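To: cell-maintenance list
Subject: Re: Hand-held gripper at the Suderness bench – finger pads, marker card and check interval

Dear colleagues,

Thank you for the questions received on Monday from the Arriaga site. They are answered below in the order in which they were asked. Sites that have already adopted the July revision of the maintenance sheet will find little that is new in the first part, but are asked to read the section on the marker card.

The Arriaga site wrote:

> We have taken over one hand-held gripper from Suderness together with its
> bench log. The log shows pad changes at irregular intervals, and the last
> entry gives 204 cycles since the previous check, which seems very early.
> Could you confirm:
>
> - whether the pads are to be changed by cycle count or by condition;
> - whether the marker card may be removed when the mount is cleaned;
> - whether the vent grilles need attention between full services;
> - what should be done if the two fingers no longer close evenly.
>
> We would also like to know whether the Farkia spare pads are acceptable.
> Our stores hold a quantity of them and no others.

Pads. The limit is 3000 cycles or visible wear, whichever is reached first. The entry of 204 cycles records an inspection and should not be read as a change. The old log form used one column for both, and we accept that this was confusing. The new form separates them. Please copy the last true pad change from the old log to the first line of the new one and draw a line under the old entries.

A pad should be treated as worn when the texture can no longer be felt with a fingertip at any point on the gripping face, or when an edge has begun to lift. Pads are changed on both fingers at the same time. The finger face must be wiped with a dry, lint-free cloth before the new pad is applied, and the pad pressed down firmly from the center outward. Leave the tool unused overnight after the change.

Farkia pads may be used, provided that they come from a sealed packet. Please do not mix them with pads from another supplier on the same tool.

Marker card. The card may be removed, but we would ask sites to avoid it. Dust can be taken off with a soft brush while the card is in place. If the card is removed for any reason, or if it has been bent or knocked, the tool must be registered again in Tesix before the next session. Registration takes one operator a short time and does not require the bench to be cleared. A card that has a crease across the printed square is to be replaced and should not be flattened and used again. Replacement cards are issued by Suderness on request and must not be printed locally – two sites have done so, and the printed size was wrong in both cases.

Vent grilles. Both grilles should be brushed at the weekly check, with the tool switched off and held so that the dust falls away from the housing. Compressed air is not permitted. It drives fine dust past the slats and toward the finger guides, where it is much harder to remove.

Uneven closing. Stop using the tool and work through the following steps:

1. Switch off and disconnect the tool.
2. Move each finger by hand through its full travel and note any point of resistance.
3. Clean the guides with a dry swab. Do not apply oil or grease.
4. Check that both pads are seated flat and are of the same type.
5. Reconnect, run the 3 closing tests in Tesix and record the result.

If the fault remains after the second attempt, the tool should be returned to Suderness with its log. Fault code 139 in particular is not to be cleared at site level. Please write the code on the return label, as it decides which bench the tool is sent to.

We have also been asked whether the weekly check may be combined with the bench cleaning. It may, if the check is carried out first and the log is signed before cleaning begins.

Sites still holding the old log form should destroy unused copies. Completed forms are to be kept with the tool. Further questions may be sent to this list, so that all sites receive the same reply.

With kind regards,
Equipment Support, Suderness
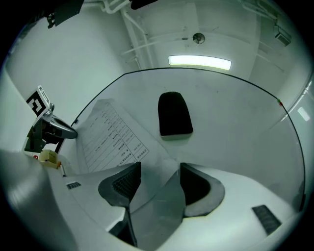
Please note that requests for replacement marker cards should quote the tool number as well as the site, and that requests received after noon are handled on the next working day.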